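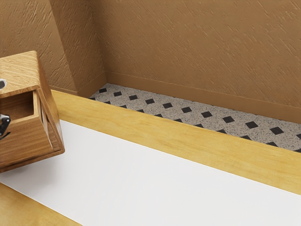 Kitchen tips from the Sollano open day

I went to the August open day at Sollano mostly to see the robot arm handle kitchen pieces in simulation. Kiprono Lukumay ran the demonstration and took questions for over 34 minutes. I came home with a page of notes, and most of them apply to anyone moving small cabinets or drawer units by hand.

Clear the counter first. The demo used a bare white top, and Lukumay said he plans every move for a bare one. At home, put the kettle and the toaster on the floor in another room.

Take the drawers out. A loose drawer slides as soon as the unit tilts. If it won't come out, run painter's tape across the front and fold over the end so you can peel it off later.

Hold the sides or the solid bottom, never the thin wall around an opening. Glue joints there give way first.

Lift, then move. Dragging a wooden box 16 inches across a matte counter will mark it. If you have to slide it, put a folded towel underneath.

Watch raised edge strips. Ours at home has one front and back, and I have chipped it twice. Lift higher than you think you need to, and set the back edge down last.

Wipe plain wood with a barely damp cloth, along the grain. For small scratches, 600 grit paper and a light touch.

The afternoon session was on Mamar, their scheduling software, and I skipped it. Parking at the Uluvcombe site is behind the main building. Bring your own lunch.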